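Speaking at a town council public hearing for the first time, how does it work?

Posted by Nandini Varghese

Hi all! I moved to Valtport in January and I've gotten completely hooked on watching the council meetings. Now there's a public hearing coming up on the draft rental registration ordinance and I really want to speak at it (I rent a unit over on Sarnero Street, so I have opinions!). The notice says Thursday, April 4, 2019, in the main chamber, and that written comments are also welcome. Do I have to sign up ahead of time? How long do I get? And can I speak if I'm not registered to vote here yet? I've read all 96 pages of the draft and have way too many notes.

Marilou Buenaventura

Oh, I love this, please go! I've been speaking at these for years and I still get a little thrill when they call my name.

You can sign up ahead through the clerk's office or just fill in a card at the table by the chamber door. Get the card in before the hearing opens, as the chair usually stops taking them once the first speaker is up. Put the ordinance number on it, which is 714 for this one. You get 5 minutes. There's a light on the lectern that turns yellow and then red, and the chair will cut you off on red, kindly but firmly.

You don't need to be a registered voter. They'll ask for your name and your street for the record and that's all. I've heard landlords from two towns over speak, and a high school junior who was better than most of us!

With that many notes, pick the one section you care about most and quote it by number. When the inspection fee came up at the work session, the members who changed their minds all pointed to a speaker who'd said "section 12, second paragraph" and then told them what it would do to her rent. The rest of your notes can go in as a written comment. Bring a printed copy for the clerk anyway, and they'll attach it to the minutes.

Krystyna Kozłowski

just show up early, parking is terrible. the Sheikh Building lot is free after six

Rhea Manalo

Marilou covered most of it, but I'd add that the written comment form on the town site has a limit of 2,000 characters and it eats your line breaks. If yours is longer, email it to the clerk as an attachment. That counts exactly the same, and it goes in the packet the members get before they vote.

Also, a hearing is one stop on the way. The council can amend the draft afterward, and if the changes are big enough they have to hold a second hearing, so hang on to your notes! The vote itself normally comes at the next regular meeting. Come say hi if you make it, I'll be in the second row with my knitting.
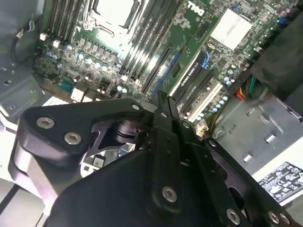
Can I let a neighbor read my statement if I get stuck at work?

Felicidad Magbanua

The chair allows it as long as your neighbor fills in a card with both names and reads only what you wrote. It uses up your neighbor's own turn, though, so pick someone who wasn't planning to speak!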